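Does moving loan loss provisions into the management accounts make any sense?

Posted 7 July 2024 in Accounting and Control

I do the monthly management pack for a small lender called Kudar. We make equipment loans, nothing exotic. Until last year the pack showed each branch its interest income, its direct costs and actual write-offs. Then head office bought a reporting module from Grastico, and now every branch result also carries a share of the expected credit loss charge, straight from the financial accounts.

The branch managers hate it. One of them had a branch with no late payers at all and still saw a charge of 800 in the month, because the economic forecast in the model had been changed. She asked me what she was supposed to do about that and I had no answer for her.

Our finance director says the regulator wants "one set of numbers" and that running a separate internal view would look bad. I have read what I can find and I don't see where it says that. Is this a real rule, or is it something the software seller told him? And if we have to keep the charge in, is there a way of showing it that doesn't make the branch figures useless?

Whitelaw_ledger

I'd be careful with anyone who tells you "the regulator wants" something and can't give you the paragraph. I worked in control at two banks and heard that phrase every budget season. Usually it meant that somebody had sat in a meeting where a consultant said it.

What supervisors do tend to care about is whether the numbers used to run the place can be traced back to the numbers that get reported. That is a reconciliation question. You can have a branch view that leaves out the forecast part of the charge, as long as there is a line somewhere that picks it up and the total ties to the ledger. Ask your finance director to show you the wording he is relying on. Check your own local rules too, because I don't know where you are and small lenders are often under a different regime from banks.

As for the display, split the charge in 3 and give each piece an owner:

Changes from new lending. The branch wrote the loans, so the branch carries this.

Changes from customers getting worse or better. Also the branch, though I would argue about loans that were approved centrally.

Changes from the model or the forecast. Head office, on its own line, with whoever signs off the forecast answering for it.

We did this and the arguments got shorter. They did not stop. Managers found out fast that shifting a loan from one bucket to another changed their bonus, and we then had to write a policy on who could move what. So don't let anyone sell you this as a cure.
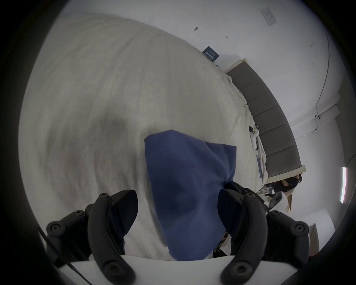

One more thing to look at is the allocation key. If the module spreads the forecast change by loan balance, a branch with old, well secured loans pays for the risk in a branch with new ones. Look in the setup screen before you blame the accounting standard. I have seen a default key left in place for a whole year while people wrote memos on the philosophy of it.

kemska_reader

It's the rule everywhere now, you have to use the same figures inside and outside. Our auditors made us do it. Just explain it to the managers and they get used to it.

Whitelaw_ledger

Did the auditors make you, or did they suggest it? Those are very different things, and auditors don't normally get to decide how you measure a branch manager. I would want to see that letter.

offset_account

I mostly agree with the first reply, but I think it lets the branches off too easily. Before provisions were in our pack, a branch could write bad loans in September, look wonderful at year end, and have the losses turn up under the next manager. Write-offs alone tell you what went wrong 2 years ago. So I would not go back to the old pack, even if you win the argument on the rule.

What I would drop is the monthly view of the forecast part. Ours moved up and down by 70 percent of its value between quarters and then came most of the way back, and every swing got a paragraph of commentary that was plainly made up after the event. We show it quarterly now, below the branch result. Credit risk still reviews it every month, which seems to me the right place for it.

Also, get a written explanation of that 800 before you redesign anything. If it was the forecast, somebody can show you the old inputs and the new ones side by side. If they can't, you have a bigger problem than the layout of the pack.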